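Forsyth arm, cabinet set

README, work in progress. Shared workshop build, started in August. Two arms, cabinet with hinged doors, a folder to move. Head camera plus wrist views. 30 clips so far, want 70 before anyone trains on it.
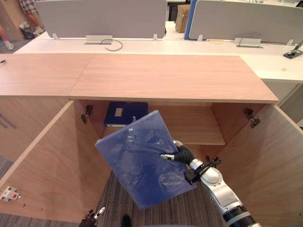 File names are a mess, sorry. Clips from before the rename still say Lanent in the folder path. Same build. Don't merge the two index files yet, timestamps drift by 3 frames in teh older one.

Cable on the wrist gets retied every session. Check slack before homing.

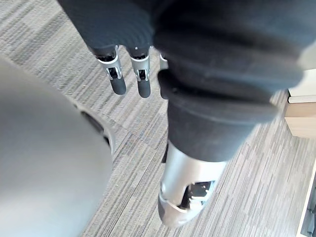
Wrist view: fingers and thumb over the carpet, dark fabric cover on the hand.

Known issues: door clips have no force data. Labels for open / close done by hand, so expect a few wrong ones. 4 clips unlabeled, will fix when theres time. 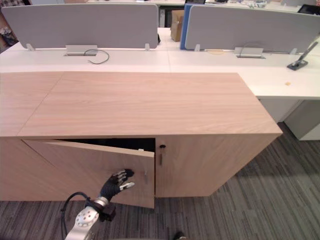
Máté Lengyel: can you keep the failed door pulls in a seperate folder instead of deleting them? I need those more than the good ones.

Ok, doing that from the next batch on.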